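Notebook > Kitchen > Dry goods

Moving the beans, one mug at a time

By Ilango Thevar
March
3 min read
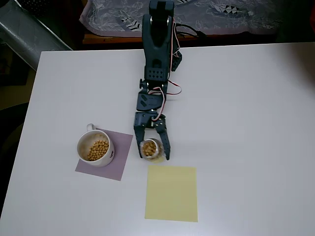
The mug on its lavender paper, the small jar, and the yellow sheet.

In our flat the dried beans lived for a long time in the bag they came in, closed with a clothes peg. I am not proud of this system. When the peg jumped off behind the cooker for the second time, I decided that all dry goods must go into glass, and that I would do it properly.

I bought the jars from Sillari, a small shop near the tram stop which sells kitchen things and also umbrellas. They are plain, clear glass. I like that I can see the level from the side without opening anything. My wife would prefer tins with labels, but with tins I always forget to change the label, and then we have rice under the name of sugar.

The question was how to portion. Venkatesh Mudaliar, my neighbour from the second floor, weighs everything. He told me that 300 grams of dried chickpeas is right for a family pot, and he has a scale for it. I don't have a scale at present. I have a white mug. So I use the mug as a measure, and after two or three evenings the hand learns how full it should be.

The coloured paper is my own habit. I cut squares from an old pad and give each vessel its place on the table: lavender for the mug, pale yellow for the jar when it is finished. It looks childish, I know, but when the telephone rings in the middle I come back and see at once where I was. Beans which fall down are also easier to notice on paper than on a white table. The mug has become a little beige inside and I have stopped fighting with it. Baking soda helps for a week.

Some small things I have learned. Pour slowly at the start, when the glass is empty, or the beans bounce out again. Tilt the mug close to the rim and don't pour from high. Don't fill to the very top — you will want to put a spoon in later. And please look through the beans before they go into glass, not on the day of cooking. I once found a stone with my tooth, in the soup we had made from Mrs Chmielewska's recipe, and the dentist was not cheap.

The lentils are next, and then the barley, for which I need 2 more jars of the taller kind. Sillari had none left last time I asked. They expect them before the end of the month.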